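Jul 16, 2021

Rain again, and the wash that went out yesterday came back in no better than it went. I hung what I could over the chairs and the bathroom door. The towels can wait. The small things can't, as the bag for the lake has to be packed tonight and the bus leaves at 8.

Paid the Veltach bill before breakfast. It was higher than in the spring. Called the landlord's office at Akbulut about the dryer in the basement and was told the part is still on order. They said the same thing last month. I asked if it would be here by September and the woman said she would make a note of it.

After lunch I sat down on the play mat with the hair dryer and did the socks one at a time. The strawberry ones were first, being the pair that was asked for by name. I put the nozzle right up at the cuff so the air goes down inside.

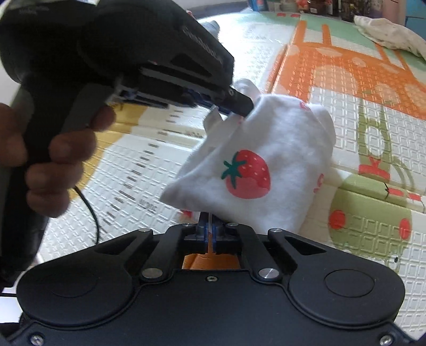
The toe is always the slow part. I give each sock some 4 minutes, then turn it inside out and go again. The dryer gets hot if I keep it on high, so I let it rest between pairs and folded shirts in the meantime. My back was sore from the floor by the end.

Kevser Avcı came up at three to return the cake pan. She puts her socks in a towel first and stands on it, and says that takes out most of the water. I will try it next time. She stayed for tea and told me about her sister's move to Dusutton, where the rent is 100 a month less but there is no store within walking distance.

Packed after supper: two swimsuits, the gray sweater, pajamas, the socks, sunscreen, the small flashlight. Could not find the second sandal. Looked under the bed and behind the shelf and in the car. It may be at Mother's. Put in the old sneakers.

Still to do in the morning: sandwiches, water bottles, key to Kevser for the plants. The tomatoes need it every day, the fern only once. Wrote it on the back of the Willotari envelope and left it by the sink.

Bed at ten. Still raining.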